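Palitz Chamber Choir
Minutes of the Monthly Meeting, 18 April 2022 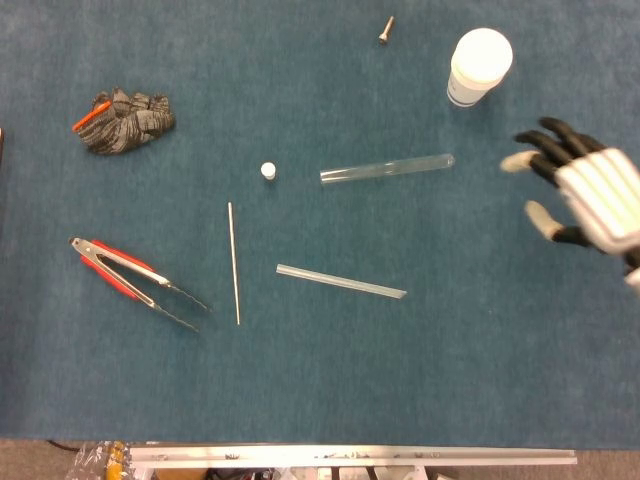 A teal-blue tabletop with loose items spread over it

Present: Fung-ping Tam (chair), Edgardo Marquez (music director), Lai-ching Ho (money and tickets), Yung-ching Tsai (minutes)
Apologies: Chun-hung Fu

1. Minutes of the last meeting
Accepted with one correction. Under point 4 it should say that the altos asked for a new rehearsal hour, not the tenors.

2. Summer concert
Edgardo presented the programme for July. The first half is unaccompanied: two motets by Byrd, one by Tallis and the short Schütz psalm which we sang two years ago. After the interval comes the Purcell ode with strings. The Rarasmont Players have confirmed four string players and a continuo organ, but they do not yet have a theorbo player. Edgardo would accept the concert without theorbo. Fung-ping would prefer to wait two more weeks before we decide this.

There was a longer discussion about pitch. The organ at Cisley Hall is fixed at 440 and the players usually tune to 415. Edgardo will ask if the Players can bring their own small organ. If they can, we must pay the transport.

Lai-ching asked that the interval is not longer than 20 minutes, so that the people who come by train can catch the last one. Agreed.

3. Money
Lai-ching reported that the spring concert brought in 859 from tickets and 799 was spent, mostly on the hall and the soloists. For the summer the players will cost 2000. We have 1000 promised from the Kong Fund, to be paid after the concert. The rest must come from tickets and from our savings.

Ticket prices stay the same. Edgardo proposed free entry for music students. Fung-ping was in favour, Lai-ching was against it for this concert but would agree for the autumn. It was left like this.

4. Rehearsals
Rehearsals continue on Thursday evenings at the school. Chun-hung had written before the meeting that the basses are unsure in the last chorus of the Purcell, and he offers to take them separately for half an hour before the full rehearsal. Accepted with thanks — Yung-ching will ask for the key to the small room.

Members should mark breaths in pencil only. Several of the hired copies came back last time with ink in them and we had to pay for two.

5. Posters and programme book
Yung-ching will write the texts and send them to Fung-ping for checking. English translations of the Latin will be printed beside the original. Edgardo asked that composers' dates are included this time.

6. Other matters
The music stands lent to Cisley Hall are still there. Lai-ching will collect them by car.

To do
Edgardo: organ, theorbo, transport price
Lai-ching: ticket printing, music stands
Yung-ching: programme texts, key
Fung-ping: letter to the Kong Fund

The next meeting is at Fung-ping's house, at 19.30. Date to be sent by email.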